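Wipe the Cubes First

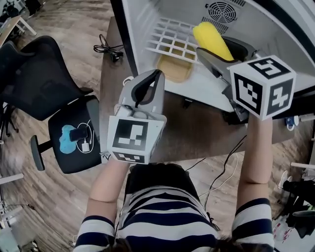 I think that most of the trouble with hand-held grippers is trouble of cleaning, and we like to call it trouble of software. At Brenmont I look after two pairs of them. People hold them, do small household tasks, and the recordings are used later to teach a robot arm. When the recordings are bad, the first opinion in the room is always that the tracking program must be changed.

My opinion is different. Before anybody opens the program, somebody should take a soft cloth and wipe the marker cubes. A finger touches the printed face, the skin leaves a little grease, the lamp shines on it, and the pattern is lost for a moment. In December we lost 18 recordings from one session in this way. I had spent a whole Saturday reading settings before I looked at the cube itself.

The second thing is the finger pads. They are soft and they wear at the tip. A worn pad still holds a hard box very well, so it passes the quick test, but on foam food it slides. I now test each pad on foam and I change it after 700 grasps, even if it looks healthy. My colleagues from the Sisodia site say this is wasteful. Maybe it is. A pad costs less than an afternoon of four people waiting.

The cables I would like to discuss more seriously. A cable that pulls on the wrist changes how a person moves, and the person does not notice it. I ask everyone to stretch both arms fully before the first recording, and if something pulls, we route it again. It takes 60 seconds.

I know that maintenance is not an interesting subject for a meeting. In the Cistasow project we had a long plan for data and one line for the care of the tools. I would give it a full page, and a name beside each task, and I would read it before the page about the model.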